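Ticket 1034 — player of the season vote, wrong totals on shortlist page
Queue: Nornham & District League website / voting

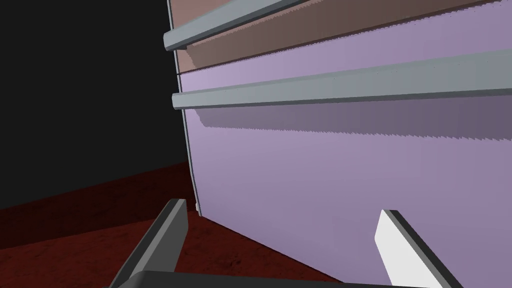 Status: open, high
Raised by: club secretary's login, Gosstead Town
Area: end of season awards, players' ballot

Problem as reported

Shortlist went up at 9am. Six names, but two of them are from Evildale Rovers and one of those shouldn't be there on the votes we can see. Our centre forward is missing. Players at our place voted in the changing room after training on their phones and most of them got the thank you screen. Club page says 7 votes received from Gosstead. We have a lot more than 7 players. Please look at this before the paper prints it.

Also the goals column next to each name is wrong for the Evildale keeper. He has 74. He's a keeper.

Log

9.40 — Picked up. Shortlist page still live. Asked for it to be hidden while we look, no answer yet from whoever has the home page.

9.55 — Hidden now. Link from the news story still goes to it though, gives a blank page with the league badge. Better than wrong names I suppose.

10.10 — Goals column first as it's the easy one. 74 is his saves. Stats import reads the fourth column as goals for everybody, but the keepers' sheet has saves in the fourth column. Same for all the keepers, only noticed becuase one got shortlisted. Fixed the column map, re-ran. Keeper now on 0. Checked three outfield players against match reports, fine.

10.30 — Votes. Ballot table has 1034 rows in total (yes, same as the ticket number, no, I haven't mixed them up). Number counted on the results page is a good deal lower. So votes are arriving and being saved, then thrown out at the count.

10.45 — Thrown out rows all say "duplicate". Looked at the Gosstead ones. Different player IDs, different times, one minute or two apart. Same network address. They were all on the clubhouse wifi.

So the duplicate check is on the address and not on the player ID. Somebody turned that on for the public goal of the month poll, where it makes sense, and the players' ballot shares the same settings page. Nothing on that page says so.

11.05 — Doesn't explain 7 straight off. One on the wifi would count as 1. Other six voted from home on mobile data, so 1 + 6. OK it does explain it.

11.20 — Evildale has no clubhouse wifi, that's why they look so strong. All of theirs counted. Nothing dodgy, please could someone tell the forum.

11.50 — Changed check to player ID on the test copy only. Recounted. Gosstead forward comes in fourth, second Evildale player drops to eighth. Rest of the six the same but in a different order. Not putting the order here as the ticket is visible to all clubs.

12.15 — Question from the awards side: can a player vote for his own team mate. Rules page says no. Form lets you. Found 100 votes where the voter and the pick are at the same club. Exactly 100, checked twice as it looked made up. These should be void under the rules, but the count has never filtered them, not last season either as far as I can tell.

Not touching that without a decision. Taking them out doesn't change who is in the six, I did run it. It does change the winner. Need an answer in writing on the ticket, not by phone.

1.30 — Chased.

2.10 — Answer in: rules are the rules, void them. Players who picked a team mate won't get a second go, voting closed in April and it's staying closed.

2.25 — Filter added on test. Ran count three times, same result each time. Ñahui's club name was breaking the export, the first letter came out as a question mark and the recount put their votes under "unknown club", which meant the same-club filter skipped them. Re-saved the file in the right encoding. Two more voided, so the 100 above is now 102. Winner not affected by those two.

3.00 — Pushed to live. Shortlist page back up, six names, correct goals. Emptied the cache. If you still see the old list hold shift and refresh, or try it on your phone.

3.20 — Gosstead confirm they see their man. They want the printed programme changed as well, that isn't us, try the league office.

Still to do
— split settings for the public poll and the players' ballot so this can't happen again
— form should not offer your own club's players in the drop down
— keepers' sheet needs its own import, column map is a patch
— check last season's count?? Ask first. Not sure anyone wants to know

Leaving open until the first two are done. Dropping to normal priority.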